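Wulo Repair Workshop, Bukthorpe
Progress Report to the Ansari Fund
19 May 2018

This report covers the first stage of the bench reorganization supported by the Ansari Fund. The purpose of the grant is to give users of the Bukthorpe workshop clear, safe table space for small electrical repairs. Of the award, $2,539 has been spent to date, chiefly on storage and test equipment.

Drinks have been the main difficulty. Bottled coffee, mugs and stirrers continue to share the blue tabletop with wiring and electronic parts, and the house rules adopted in April have not yet changed this.

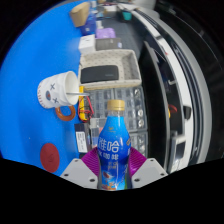

A separate drinks shelf will therefore be fitted beside the entrance before the next stage begins. The cost is $500 and falls within the approved budget.

Storage has moved forward more quickly. Bins and boxes are now assigned by type of part, and 14 sets of test leads have been checked and labeled. Six sets remain to be done. The Codbridge site has asked to adopt the same labeling method, and a copy of the list has been sent there.

The multimeter has no fixed place at present. A hook for it and its leads is planned for the next stage.

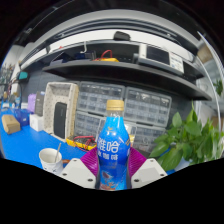

Will the remaining work require additional funds?
The balance of the award is sufficient for the shelf, the hook and the outstanding labels. A statement of expenses will be submitted with the final report.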